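Demonstration collection (simulated kitchen)

Demonstration collection is the gathering of recorded examples from which a robot control policy is trained. In a simulated kitchen, an operator steers two virtual arms through a household task while the software logs joint positions, gripper commands and rendered views. The Doltlow set, assembled by Pierina Serra and Saulius Venckus, holds 300 such recordings, called episodes, on a marble counter with dishes, a cutting board and food items.

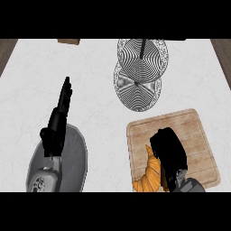 Why are so many episodes of the same task needed?
A policy trained on a few examples tends to copy exact positions. Repeating the task with objects moved or swapped teaches it which differences matter.

Each episode begins from a layout drawn at random within set limits. Operators complete 3 practice runs before their work is kept. In the Doltlow set, 27 episodes were removed during review, mostly for long pauses or arm collisions, and were recorded again.

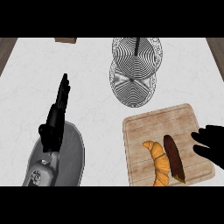 Reviewers also check that the written instruction attached to each episode matches what the arms did. Mismatched labels are corrected by hand. Nusrat Wijesinghe later added a second instruction in different wording to every episode.

See also: Imitation learning; Teleoperation; Behavior cloning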